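# Teaching Shim the kitchen stuff, a small gallery

I've been meaning to put these notes up since September, when I moved the whole teleop setup out of the garage and onto a proper table. Shim is the arm. Vader is the leader arm, the one I actually hold, and it got the name from the wheezy noise its second joint used to make before I swapped the bearing. I move Vader, Shim copies, and everything gets logged so a policy can learn from it later.

If you came over from the Lokico forum, hi! You've seen some of this before, mostly the part where I complained about cable lengths. The new bit is that I'm finally doing kitchen tasks and not just blocks in a bowl. I'm up to 3877 saved episodes across everything, and 2101 of those are from the kitchen set, so my right shoulder has opinions about this hobby.

## Lid duty

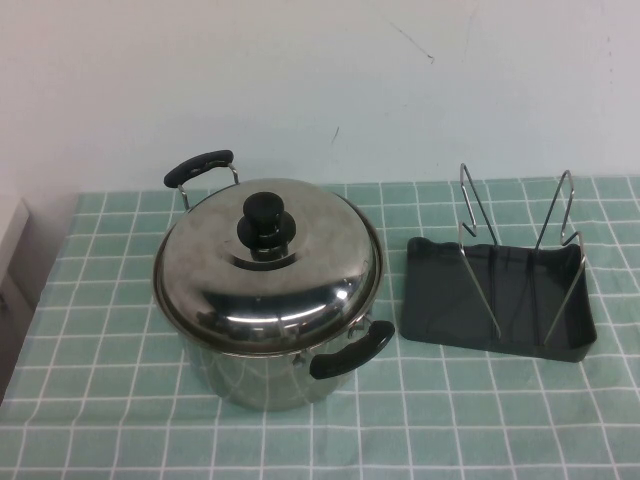

Lids are my favorite thing to teach right now, and also the thing I've thrown out the most takes on. The task is simple to say: grab the lid, lift it off, park it in the rack. With Vader in my hand I can't feel how hard Shim is squeezing, so I go by eye and by the current readout, and I creep in way slower than I would with my own fingers. The black knob on top is a nice target because it's a plain cylinder on a wider base, so I come straight down, close, and wait a beat before going up. The wait matters more than I expected. When I rushed it, the policy learned to rush it too, and it would start lifting before the fingers were shut.

Parking is the fiddly half. A wire rack gives you a V to aim for, and the lid has to go in tilted, so there's a wrist roll in the middle of the move that feels super awkward on the leader arm. I practiced it 13 times with logging off before I saved a single one. My rule now is to finish the roll while the lid is still well clear of the wires, then lower. Mixing the two looked smooth to me and came out as mush in training.

Shiny steel is its own headache, too. The pot picks up whatever is near it, so I keep the tablecloth the same for a whole batch and only change it between batches. I do want variety in there eventually — just not all in the same afternoon.

## Settings, for the people who always ask

I run the Musell recorder at its default rate, with the follower speed capped at some 7 percent below what I use for blocks. Gripper force stays low. I start every episode from the same home pose and end with the fingers open and backed away, even when I'm tired and want to hit stop early. Bad takes get tagged on the spot with the foot pedal, and I go through the tagged ones after dinner.

Next up is putting the lid back on, which I've tried a little and am pretty bad at by hand! More pictures when I've got a batch I'm not embarrassed by.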